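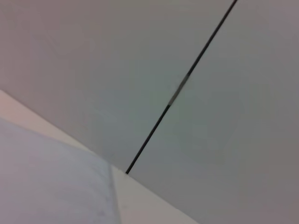 Before your first evening of Dritum, give the game a proper home, because the river map is a big one and it does like to sprawl. Any flat table will do. We're fond of a plain grey surface with a thin black line running across it, as the line gives you a ready-made border between the Sokach bank and the Mikside bank, and you can save the cloth ribbon for another night.

Setting up the map and decks

1. Unfold the map and let it settle for a minute or two. Press the creases gently with the flat of your hand.
2. Shuffle the Weather deck and put it face down beside the map, wherever everyone can reach it.
3. Give each player 6 boat tokens and a character sheet. Beginners may like the ferryman, Zheng, whose rules fit on one side of the sheet.
4. Turn the year dial to 873. The story ends in 904, or sooner if the river floods.

Note: with only 2 players, leave the Merchant cards in the box. 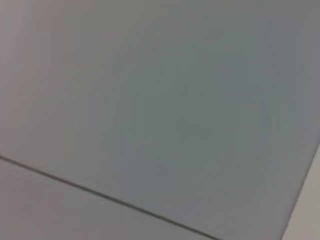 Choosing a Keeper comes next, and do take your time over it, as the Keeper tells the story and settles any quarrels. He or she will need a clear patch for rolling dice. Something smooth and flat in a soft grey suits us nicely, and pale dice show up a treat if your grey is on the darker side. Savita Tiwari, who wrote most of the scenarios, rolls hers into a saucer, and that's perfectly within the rules too.

5. The Keeper reads the opening page aloud, slowly please!
6. Each player names a boat and places it on their own bank.

Caution: don't look at the sealed Flood cards yet, however tempting it may be. They stay in their envelope until a player draws High Water,

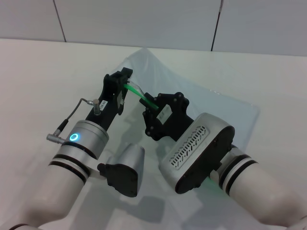
and even then only the Keeper may open it. Once read, a Flood card goes back in the envelope and play passes to the left.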